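Monday, bench 2, after lunch

Venkatesh wanted the morning written up while we still remember it, so I'm on my second tea and doing my best. The arm has the putting-away now, and Sudheer, who did it by hand all winter, says he keeps standing up out of habit when a run ends. I do feel for him a bit! He sets the layouts and keeps the log instead — the ketchup bottle lying on the big plate was his idea — and he's had 18 runs in since eight o'clock.

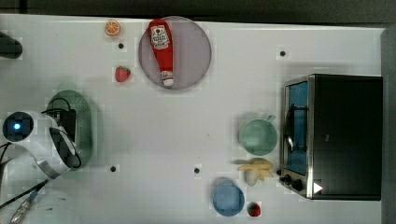
Colander notes

Mohcine asked for a page just on this one, and he's right, it deserves it. Pale green plastic on a white top is hard enough for my own eyes, never mind the wrist camera, and all those little holes don't help. I'd like to try a darker mat if Aravind can spare one.
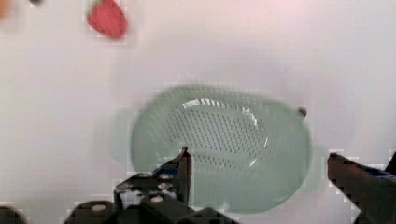 Anyway, the bigger thing is the afternoon shift. Two people used to share the sorting and chat the whole way through it, and I'd hate for us to lose that, so I've asked Aravind whether they can do the log together. He's thinking it over. Sunora order still open, must call.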